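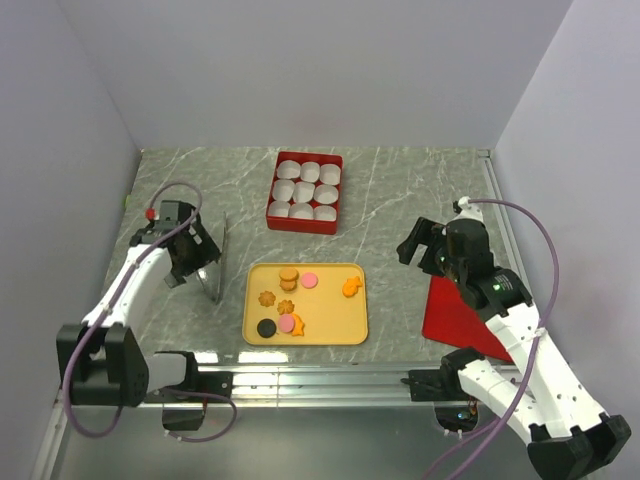
Red box with nine white paper cups on the grey marble-patterned top.

Site visit: Clalholm paper cup and liner plant
May 13, 2024

The Clalholm plant converts greaseproof and bleached kraft paper into baking cups, muffin liners and box inserts. It sits on the Grivell industrial estate, 3 km from the rail siding where the parent reels are unloaded. The open day ran two tours, and I took the morning one. Visitors were issued hairnets and overshoes at the door and asked to remove watches and rings.

Incoming paper is stored flat-end down in a conditioned hall. Reels rest there for 2 days before slitting so the moisture content can even out across the web. The guide passed round two sample strips, one conditioned and one straight from the truck. The second curled noticeably along one edge. Curl is the main cause of misfeeds on the forming presses, and the plant now rejects more reels on moisture than on surface defects.

Slitting is done on a Podel machine with rotary shear knives. Knife changes used to be scheduled by the calendar and are now scheduled by metres run. The offcut is drawn away by a vacuum line and baled for a pulp mill in the next valley. I asked whether the greaseproof grades go in the same bale. They are kept separate, as the heavily refined fibre drains too slowly for the mill to want it mixed.

The forming hall is the loudest part of the site and ear plugs are compulsory. Sheets are stacked, cut to a round blank and pressed between a fluted punch and a matching die. The die is heated. Heat and pressure set the pleats, and no glue is used at any point. Each forming head runs at 2870 strokes an hour, with several blanks taken per stroke on the thinner grades. Separating the cups after pressing is harder than forming them - static holds nested cups together, particularly in December, when the heating is on and the hall air is dry. Humidifiers were added over the presses and the guide said complaints of doubled cups had fallen, though no figures were given.

Tooling is made off site by Ertürk, a small die shop. A new punch and die set takes 7 weeks from drawing to delivery. The flute count and wall angle are fixed in the tool, so a customer who wants a slightly taller cup pays for a full set. Worn punches go back for regrinding and the colour code on the shank shows how many times this has been done.

The laboratory was a single bench. Tests on display were grease resistance, wet strength and a simple bake test in a domestic oven. The bake test is scored by eye against a chart, which seems a weak point for a plant that measures everything else closely.

Packing was the last stop. Cups for retail are sleeved, and cups for confectionery customers go into divided boxes. Fitting the dividers squarely takes longer than the closing of the lid, and a new divider design is on trial.

Practical notes: parking is on gravel behind the loading dock, the upper walkway has no lift, and the tour runs longer than the program states. Tea was served in the canteen afterwards, with muffins in the plant's own liners. The liners peeled cleanly.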